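Search notebook... Go
3 min read

16 June 2021

Moved the Fondlow print server off the old hub and on to the Reltis switch. Three of the wall ports in the back office were dead, all on the same run. Re-terminated them and two came up at 100. Port 4 still drops out after a few minutes, so I've left it patched to 6 for now. Labels in the cabinet don't match the April drawing. Need to redo the drawing before anyone at Khondokar asks for it.

Contact | Copyright Dudero Workshop | Back to top
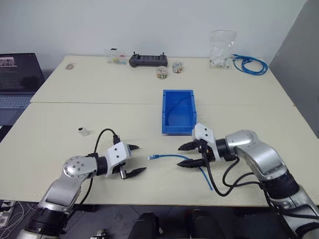
Blue network cable on the bench top.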